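Home | Bedding | Kids' Prints | Pillows | Contact

Print this page | E-mail to a friend

Bellis Letter Print, Blue
Item 161

I've been stocking Bellis prints at Clerutura since the shop was one shelf and a cash box, and this is the one I keep having to reorder! It's blue, it has big letters on it, and it has a cartoon animal that small kids want the right way up at bedtime (mine will turn the whole pillow over to find it).
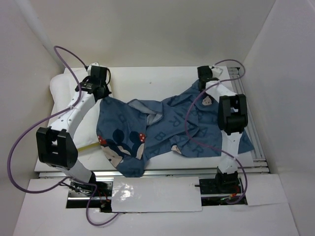
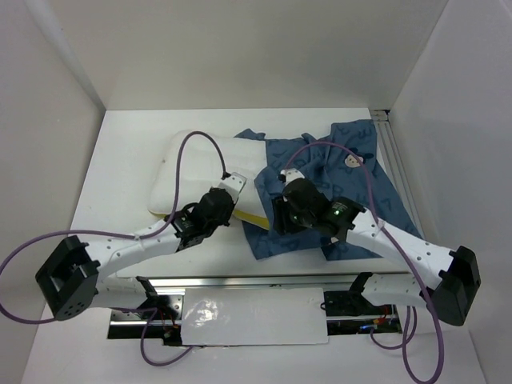
Blue letter print with the cartoon animal.

We sell the print as a pillowcase, open at one end, no zipper and no buttons. I like that for little kids, and I like it even more on laundry day. Go in corner first, hold the two corners of the pillow through the cloth, and shake it down. If you have a really plump pillow, fold it in half the long way before you start.

Wash it on cool with other blues the first couple of times. I iron mine inside out, when I iron it, so mostly I don't. A good tug at the corners while it's damp does the job for me.

The pillow is sold separately. I'd go with the Wovance Junior, the 600 gram one, which is a nice weight for a child who has just moved to a big bed. The Hiretti pillow fits too but it's a snug fit, and you'll swear a bit getting it in.

Pillowcases come singly or in a pack of 4, and you can mix colors in a pack, just put a note in the order box. Bellis did a run of 2,000 in blue for this fall and the next delivery is due in November, so if the button says "waiting list," leave your e-mail and I'll write when the boxes get here.

Page updated 22 October 2026

Print this page | E-mail to a friend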